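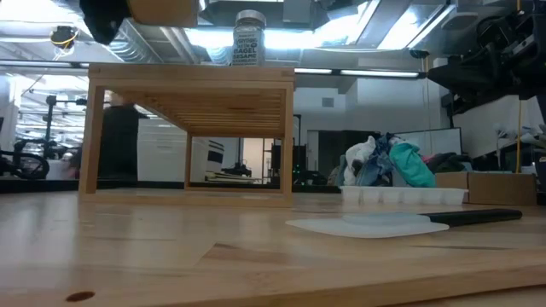
Figure 3. A seasoning jar on a wooden rack, on a wooden tabletop.

4.2 Does storage position change how much seasoning people use?

The claim that people use more of whatever they can see has become a fixture of advice on home cooking. It is repeated in diet books and in kitchen design guides, usually with no source attached. Where a source is given, it tends to lead back to a small set of studies on candy and snack foods in offices. We see little reason to assume that a finding about free candy at a desk carries over to salt blends at home. Seasoning is added to a meal that is going to be eaten anyway, and few people pick at it between meals.

The strongest published case for a visibility effect in seasonings is the Bavau household survey, which asked 400 adults where they kept their most-used blend and how often they reached for it. Those who kept it in the open reported more frequent use. The authors read this as an effect of placement. The opposite reading fits the same numbers just as well: people leave out the things they already use a lot. The survey had no way to tell these apart, and its discussion section gives the problem a single sentence.

Garg's reanalysis is more careful. Pankaj Garg went back to the 48 households that had moved during the survey period and compared their answers before and after. Most of the gap disappeared. What remained was in the expected direction but small, and it depended heavily on three households that reported very high use after moving. Garg calls the result "suggestive." We would call it weak, and we note that people who move also change stores, work hours and sometimes the number of mouths to feed.

The Zurkell trial is often cited as settling the matter, because it assigned placement at random. It did, but the outcome was self-reported shakes per meal, written down at the end of each day. We doubt that many cooks can recall this. Jars were not weighed at any point, although a kitchen scale would have cost less than the printed diaries. Participants were also told that the study was about "kitchen habits and storage," so those asked to keep a jar on the counter could easily have guessed what was expected of them.

Our own design tried to avoid these faults. Jars were weighed at the start and end of January, and the diaries were dropped. Position was coded as open (counter, shelf or rack) or closed (drawer or cabinet). We did not code height or distance from the stove, and this may matter — a jar at the back of a high shelf is technically in the open but hardly convenient. Blends containing seeds were analyzed separately from fine powders, as they pour differently and a single shake can vary a good deal in weight.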